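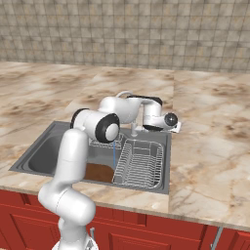
Lemidero Word Puzzle: Frequently Asked Questions

How many levels are in the game?
Each pack of Lemidero has 40 levels. The first pack is called Estley and it is free. The second is called Pelleck and it opens when you finish level 30 of Estley.

I know the word, but the game does not accept it. Why?
Please check the spelling first. The game takes only the singular form, so "apple" is correct and "apples" is not. Names of cities and people are never accepted.

How do I get more hints?
You receive 2 hints every day at 9 in the morning, by the clock of your phone. Hints that you did not use stay in your account. 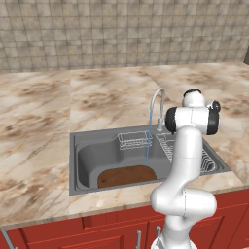
You can also win one hint when you solve a level without any mistake.

Can I play again a level which I finished?
Yes. Open the map, touch the level and choose Replay. Your old stars are kept, even if the new result is lower.

I changed my phone and my stars are gone. What can I do?
Log in with the same email as before and wait until the map is loaded. If you played as a guest, we are sorry, but the stars cannot be moved to the new phone.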